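4.2 Rooms and floor items

Floor items got their own pass. In the first draft of the protocol we lumped them with surface clutter (tables, shelf tops, window sills) and the numbers made no sense, agreement between coders was poor and nobody could say why. Split out, things got better fast. A shirt on a chair is parked. A shirt on the floor is something else, people disagree about what. That disagreement is most of what this section is about.

Sites. Two buildings, both former light industry, both now used for mixed storage and work. Zirasau is the larger one, Sunow the smaller. Participants at both sites were given the same short instruction: put the room back the way you would want to find it. No target layout, no photo of a "finished" room. We wanted their idea of done and not ours. Sessions ran in October, mostly mid-morning, and were capped at 11 minutes. Pilot sessions ran longer and the last stretch was people straightening things that were already straight.

Coding. Every item moved was entered once per placement, using the Jayawardena sheet with our two added columns (origin height, final height). The full log has 2,000 placements. Of these 366 began at floor level, and those are the ones analyzed here. Cloth items were coded by state at pickup - flat, folded, crumpled, hanging - and by state at placement. We did not code color or size. In hindsight size would of been useful, a towel and a sock behave very differently in a cubby.

Storage. Open storage only at both sites. No doors, no lids, no labels. We had trialed a labeled version at Stuveo the season before and dropped it, participants spent the time reading labels and asking whether a label was a rule. With open cubbies they just chose. What they chose was fairly regular: waist height first, then the row above, lowest row last. Large bays were treated as overflow. Several participants said in the exit interview that a big opening "looks like it wants a box", and would not put a single soft item in one even when everything else was taken.

Fabric on the floor was slow. Slower than books, slower than hard items of similar size, and the extra time was nearly all before the item went anywhere. People pick it up, shake it out, look at it, decide. Is it a rag, is it clothing, does it get folded. Folding was not asked for in the instruction but it happened anyway, more often when the destination was a cubby than a table. We read this as a fit problem first and a neatness problem second: a square opening has edges, and a loose bundle hangs over them. Figure 3 gives a floor item and open storage together.
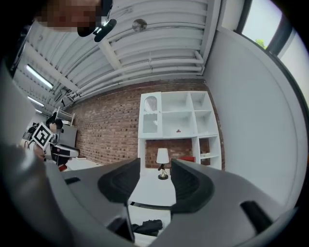 Figure 3. Fabric on the floor, open shelving at the brick wall.

Contrast between item and floor matters more than we planned for. Our first search-order analysis assumed people worked outward from the door, and for shelves and tables that mostly held. For the floor it did not. Dark cloth on a light floor got noticed early and often dealt with first, regardless of position. A crumpled dark gray piece on a bright white floor, as in Figure 3, is about as favorable a case as one could ask for, and results from that kind of pairing should not be carried over to patterned rugs or dark boards. The white shelving raises a related point - against red-brown brick the unit reads as one clear outline, with its grid of square openings and the larger bay lower down, and participants facing a setup like that rarely asked where things could go. Where storage and wall were close in color they asked more. We have no clean test of this, the two factors moved together at both sites.

Re-coding. A subset of floor items was coded a second time by a different coder, with 5 categories collapsed to three where the cloth states overlapped. Flat and folded were confused most. Crumpled was almost never confused with anything. Disagreements were settled by discussion and the settled code is the one used in section 5; the original codes are kept in the log alongside it, so the confusion table can be rebuilt from either version. Hanging turned out too rare at floor level to report seperately and is merged with flat throughout.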